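Climate Data Helpdesk
Record of support ticket: station page for Jallville
Status: Closed
Category: Published averages, rainfall and temperature
Opened: 15 Mar 2023
Assigned to: Shih-chieh Kuo

Summary of the request

The user, writing on behalf of a school geography department in Tirnel, reported that the climate page for Jallville gave an annual rainfall total which did not agree with the sum of the monthly figures printed in the table beneath it. The user also asked why the page described January as the driest month when the chart showed a tall bar for that month. The page had been used in class and the department wished to know which of the figures could be relied upon.

The request was accepted as a data fault and not as a general enquiry. The user was advised that the Jallville page would carry a notice of review until the matter was settled, and that the pages for neighbouring stations would remain available in the meantime.

Initial checks

The page was opened in two browsers and the fault was confirmed in both. The annual total shown in the introductory paragraph was lower than the sum of the monthly values by 27 mm. The chart and the table agreed with each other for every month except January. The temperature columns were found to be in order.

The stored copy of the page was cleared and the page was built again from the database. The difference remained. It was therefore concluded that the fault lay in the underlying values or in the way they were being combined, and the ticket was passed to the data section.
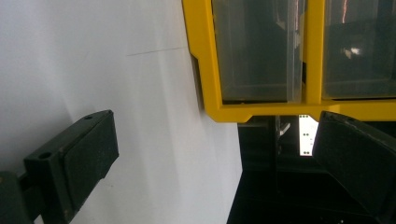 Findings of the data section

The Jallville averages are drawn from two rain gauges. The first stood beside the former harbour office and was closed when the building was given up. The second stands on open ground at Allport Road and remains in use. The two records overlap for a period of 24 months, during which both gauges were read each morning by the same observer.

For the overlap period the rules of the service require that a single record be used, normally that of the newer gauge once it has been inspected. In this case the inspection report had been entered under the wrong station number. The program that prepares the monthly averages could not find it, and treated the newer gauge as not yet approved. The program that prepares the annual total does not consult the inspection reports and took the newer gauge as intended. The two parts of the page were accordingly based on different readings.

The January figure was affected by a second and separate error. A reading on the paper form had been entered with the decimal point in the wrong place, so that a light shower was stored as a heavy fall. The chart and the table are updated by different processes, and only the chart had taken in the faulty reading. The statement that January is the driest month is prepared from the table and was correct throughout.

Action log

Entry 1. The inspection report for the Allport Road gauge was moved to the correct station number. The original entry was kept and marked as replaced.

Entry 2. The monthly averages were prepared again on the test system. The sum of the monthly values and the annual total came within 5 mm of one another. This was an improvement but was not accepted as a full correction, as rounding alone should not produce a difference of that size in this table.

Entry 3. The January reading was compared with the scanned form. The figure on the form was legible and had been initialled by the observer. The stored value was amended to match and a note was added to the record.

Entry 4. The remaining difference was traced to a group of missing days in the older record. Where days are missing, the monthly program fills the gap from the nearest suitable station, and the annual program leaves it blank. The nearest suitable station for Jallville is Yang, which lies inland and on higher ground.

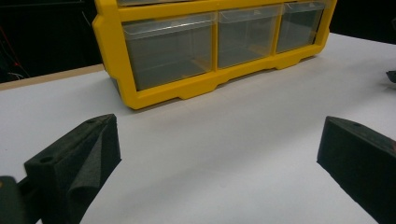 The use of Yang for this purpose was discussed with the senior climatologist. Its readings follow those at Jallville reasonably closely in the wetter part of the year, but less so in the dry months, when showers form over the hills and do not always reach the coast. It was agreed that the filled values should stand, provided that both programs used them and that the page carried a footnote to that effect.

Entry 5. The annual program was altered to read the filled values. The page was prepared again on the test system. The annual total and the sum of the monthly values then agreed.

Entry 6. The climate class shown on the page was checked against the amended figures. No change of class was required. The sentence comparing the driest and wettest months was prepared afresh and was found to read correctly.

Entry 7. The corrected page was released and the notice of review was withdrawn.

Reply sent to the user

Thank you for your report concerning the climate page for Jallville. Our review has found that the annual rainfall total and the monthly rainfall values had been prepared from different records. The January bar in the chart was also wrong, owing to an error made when a paper form was copied into the database. Both matters have now been put right.

January is the driest month at Jallville and the written statement on the page did not need to be changed. The temperature figures were not affected and may continue to be used. If your department has printed or saved the rainfall table or the chart, we would ask that these be replaced with the present versions.

You also asked whether pupils should expect the monthly values always to add up exactly to the annual total. Small differences can arise on some pages because each value is rounded to the nearest whole millimetre before it is displayed. A difference larger than this should be reported to us.

We regret the inconvenience caused to your pupils and staff.

Further correspondence

The user confirmed that the corrected page displayed properly and asked whether the earlier version could be supplied, as the department wished to show pupils how the two differed. A copy of the former table and chart was sent, marked as withdrawn. The user was asked not to place it on any public website.

The user asked in addition whether the page for Tirnel might contain the same fault. Tirnel has had a single gauge on one site for the whole of the averaging period, and its page does not draw on filled values. The totals were checked and no fault was found.

Related stations

A search was made for other pages prepared from more than one gauge. It returned 4 stations where an inspection report was missing or had been entered under a number not in use. These have been listed under a separate ticket and will be dealt with in order of station number. Their pages will carry a notice of review until each has been checked.

Notes for helpdesk staff

Where a user reports that monthly and annual rainfall do not agree, the stored copy of the page should be cleared first. If the difference remains, the station history should be consulted to establish whether more than one gauge has been used. The ticket should then be passed to the data section with the station number, the two totals and the name of the month concerned, if one has been given.

Staff should not amend a stored reading themselves, even where the error appears plain. Amendments are made by the data section against the scanned form, and both the old and the new value are kept.

Ticket closed by Shih-chieh Kuo with the agreement of the user. It may be reopened on request by replying to the closing message.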